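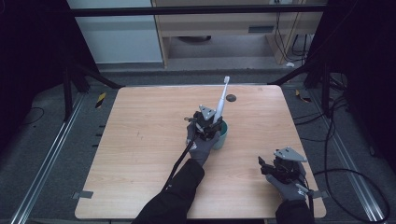 Vol. 17, p. 28

4. Night guards and tooth wear

The case for night guards in people who grind their teeth is weaker than their sales suggest. Villca and Londoño reported less wear after seven months, but they scored wear by eye, and the scorers knew which patients had been given a guard. Alvarado's trial at the Delemdale clinic hid that information and found no clear difference between groups. It was small, and four patients left before the second visit, so we would not lean on it either.

Self-reported use is a further problem. Patients in both studies filled in a diary each morning, and we doubt that a diary kept for a dentist tells the dentist much. Benavides makes the same complaint about brushing records, where reported and measured times rarely agree (Figure 1).

Figure 1. Electric toothbrush and cup on a wooden tabletop.

Jaw pain is a separate question. The Quintero survey is often cited as showing relief, yet it had no comparison group. We left it out of the pooled estimate.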